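Foam, continued

Picking up from the January pages, where I claimed the sponge question would take an afternoon. Readers of the January pages may laugh now.

The question, for colleagues who have wisely avoided it: which block do we put in the cleaning kits for the Boltberg benches. Pascal wants one kind for everything. Adebayo wants one kind for glue and one for everything else, and has already written GLUE on a drawer, so in practice he has won.

Candidates on the shelf are the Esetti (coarse, grey, smells of swimming pool), the Uchida (lovely, dear, comes in a tin for reasons of its own) and the plain yellow foam that Drolholm sends by the carton. Stores says we hold 843 of the yellow. I have not checked and do not intend to.

Wiping trial, same method as before: one smear of wood paste on a whitewashed offcut, leave it an hour, wipe with a damp block until clean or bored.

Esetti: took the paste off, and a fair bit of the whitewash with it. Pascal says the board looks "aged". He can have it for his kitchen.

Uchida: clean in a few strokes. No marks. Annoying, as I had hoped to rule it out on merit and not on the invoice.

Yellow: slower, needed rinsing twice, left the surface alone. Corners go soft early. Once they have gone you can't get into the bench slots with it, and you end up using a fingernail wrapped in a rag, as our ancestors did.

Tried cutting one lengthways with the bread knife. Bad cut, good result – the narrow piece gets into the slots and the leftover does for cups. The bread knife has been returned to the kitchen and I would ask that no one mention it.

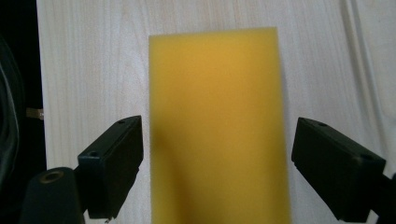 Boltberg workshop, February 29, 2024

Yellow foam again. Stood on end it is a tall, narrow thing, fine-pored and matt, and no print on it that shows, so whichever way up you hold it is the right way. Edges straight enough if you don't bring a ruler. I brought a ruler, then put it away.

Decision, such as it is: yellow for the benches, Uchida for the lens cupboard only, Esetti for the floor under the saw. Adebayo keeps his drawer.

To do:
Ask Drolholm if they sell it ready cut.
Order new paste, the lid was left off. (Pascal.)
Squeeze blocks out before they go back on the shelf – see smell, January.
Buy a bread knife.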